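Notes on the little green conveyor, the taped table and the yellow block. Last big edit Jun 18, 2019, small fixes since.

# bench-belt-notes

Hi, I'm Rhun Wynne, and this is the README for my tabletop conveyor. I started it as a text file with two lines in it and then kept adding to it every time I forgot how I'd set something up. It's public now because a couple of people asked how I laid out the table, and it was easier to clean up my notes than to type the same email twice.

There's no code here worth speaking of. What you get is:

```
bench-belt-notes/
 README.md you're in it
 layout/ table sketches, tape spacing, the old layout too
 belt/ tracking, tension, cleaning log
 blocks/ sizes and paint notes
 attic/ stuff I no longer do but can't delete
```

If you only want the table layout, skip down to "The tape." If your belt keeps walking off to one side, go to "Tracking" and bring a cup of coffee.

## What it's for

I make small shapes and send them down a belt. That's really it! It began as a way to show my niece how sorting works in a packing shed (she'd been on a school trip and came back with a hundred questions) and then I got hooked on the belt part and never quite stopped. I like working out where a block has to be set down so that it travels straight, where it lands when it goes over the end, and what changes when you slow everything down.

So most of these notes are about placement and surfaces. There's less on motors than you might hope. The motor came with the conveyor, it has a knob, and I turn the knob.

## The belt

The conveyor is a Zadton, bought secondhand with a cracked switch cover and a bag of screws, none of which fit anything on it. The belt itself is green and has a bit of a shine. I went back and forth on whether to swap it for a matte one, and I even ordered a sample from Partanen, but the matte stuff grabbed the blocks so hard that they tipped when they went over the roller. The shiny one lets them slide a touch. I stayed with green.

Things I've learned about it, in no order at all:

- It scratches. Fine scratches don't matter for anything I do, and I've quit buffing them out.
- Overhead light bounces off it like crazy. If you're trying to see a pale block on it, turn off the lamp nearest the middle of the table or move your head.
- Window cleaner leaves it slippery for a while. Warm water and one drop of dish soap, then a dry rag.
- Don't park blocks on it overnight. I did that with a heavy one and got a flat spot that thumped every time it came around the roller. It worked itself out in a week but it drove me up the wall.
- Pet hair goes under the belt and stays under the belt. I have no fix for this.

## The blocks

I cut them from foam board and scrap wood, depending on what's lying around, and paint them in loud colors so I can find them when they roll under the radiator. Yellow is my favorite on this belt. Red came in second. I painted one batch dark green once, which tells you how much sleep I was getting.

Anything with slanted faces and a point behaves differently depending on how you set it down. Point first down the belt is usually the calmest for me. Point sideways and it likes to swing a bit at the roller, and then it drops off at an angle and you're chasing it. I don't have a tidy theory about why. I just put the point forward and write down the times when it misbehaves.

Paint notes, quickly: the Avov enamel is tough but it took forever to dry in my basement, and it stayed tacky enough to pick up lint. I've gone back to plain matte craft paint, two coats, no varnish. Varnish makes the blocks skate.
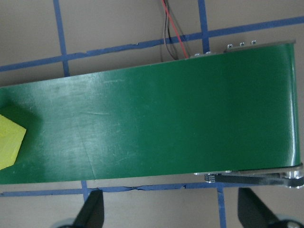

*Yellow block at the left, belt running to the roller on the right, blue tape grid on the table.*

## The tape

OK, the part people ask about. The conveyor stands on a big beige-gray surface and I've laid blue painter's tape over it in a grid. The belt sits over some of the lines, so a strip will go in under one side and you lose it. That's fine. I ran the tape first and put the conveyor on after, and I'd do it in that order again.

My spacing is 300 mm between lines. I tried 100 mm first and it was way too busy, I couldn't tell which square I was looking at, and pulling all that tape back up took an entire evening. The old layout is in `layout/` if you like suffering.

How I lay it:

1. Wipe the table and let it dry properly.
2. Mark the line positions in pencil along two edges.
3. Snap a string between the marks.
4. Lay tape along the string with one edge touching it, pressing as you go.
5. Do all the lines in one direction before you start the other direction.
6. Set the conveyor down gently. Do not drag it!

Dragging is how you get wrinkles. I've got wrinkles. I also tear the tape by hand when I should use a blade, so the edges look a bit chewed in places, and when I measure I always go from the cleaner side of the strip. Write down which side you used. I had a whole month (May, it was a bad May) where half my measurements were from one edge and half from the other, and I ended up throwing out the lot.

Painter's tape is the right stuff for this, by the way. Masking tape left gunk on the table when I peeled it, and electrical tape stretches while you lay it and then shrinks back, so your straight line has a little smile in it by the next morning.

## Lining the conveyor up

You can set the belt square to the grid or let it sit at a bit of an angle. For a long time I fussed to get it perfectly square. These days I pick a crossing near each end, measure from there to the frame, and put both numbers in the notes. As long as you've got two measurements you can put it back where it was, and that's all I need.

If somebody bumps the table, re-measure. Even if it looks fine. Especially if they say "it's fine."

## Tracking

This is the section with the swearing removed.

A small belt will wander if the two rollers aren't parallel, and on mine it doesn't take much. Adjust one side only, a quarter turn, then let it run. Give it time, the belt needs a good few trips around before it settles into the new spot. I used to adjust, look at it for two seconds, adjust again, and overshoot every single time. Now I set a kitchen timer for 10 minutes and leave the room.

Belt creeping toward the knob side: tighten the knob side a little. Creeping the other way: tighten the other side. If both screws end up cranked down hard, you've gone too far, so back them both off and start over. Too much tension makes the motor hum in a way you'll recognize right away once you've heard it.

Check the roller for grit before you touch any screws. I can't tell you how many evenings I'd have saved. One crumb of dried paint stuck on a roller and the belt will act like the whole thing is bent.

## Where blocks land

The end of the belt curves down around the roller and whatever's riding on it goes over. Slow speed, most blocks tip forward and drop close in. Faster, they get carried out further and then bounce. I keep a folded dish towel at the drop spot when I'm running the wood ones, mostly for the noise (the neighbors downstairs are very patient people).

I've done over 900 drops by my own log, which is in a Notura notebook and in pencil, so it's not going in this repo any time soon. I keep meaning to type it up. If you really want a particular page, open an issue and I'll copy it out for you.

## Known annoyances

- Glare, see above. I've tried draping a sheet over the window. It helps until mid-afternoon.
- The knob has no numbers on it. I drew marks with a paint pen and they've half rubbed off.
- Tape corners lift when the heat comes on. Press them down again, or cut the corner round before laying it and it holds longer.
- Sketches in `layout/` use both inches and millimeters. Sorry. The file names say which.
- `blocks/` has two shapes named "wedge" and they're different. I'll rename one of them when I've decided which deserves it more.

## Using any of this

Please do. Copy it, change it, print it and spill things on it. A mention is nice but I won't come looking. If you build a table of your own I'd love to hear what color belt you went with and whether your tape stays down any better than mine!

Fixes are welcome too, especially spelling. For anything longer than a paragraph, open an issue first so we can chat about it, and give me a little while to answer, I mostly look at these on weekends.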